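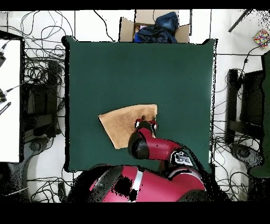 Issue 8 | Page 275

The joy of a folded towel

By Nabila Tazi

I have folded towels badly for most of my life. In half, in half again, shove it in the cupboard, lean on the door. Then in June I spent an afternoon at a linen class in Oltevham and came home wanting to refold everything I own!

It's the shapes that got me. A tan terry towel on a dark green mat can be a fan, or near enough, with a straight edge along the top and a slanted side running down to a point. Terry is lovely for this. It has enough body to hold a crease and enough fluff to forgive a wobbly one, and the light brown looks wonderful against the green (I'd never have picked those two together, and now I want a whole bathroom in them).

If you fancy having a go, lay the towel flat and smooth it from the middle outwards with your palms. Bring one corner across, press, and look at it before you do anything else. Most of my early efforts were spoiled by hurrying on to the second fold while the first was still lumpy.

Do it on the floor if your table is small. A mat keeps the towel off cold tiles and gives you straight edges to line things up with. I keep a cardboard box open nearby for whatever is waiting its turn, and the mess around me grows very happily.

My cupboard door shuts now. The pillowcases are next, and I've already been told to leave the fitted sheets alone until I've had more practice.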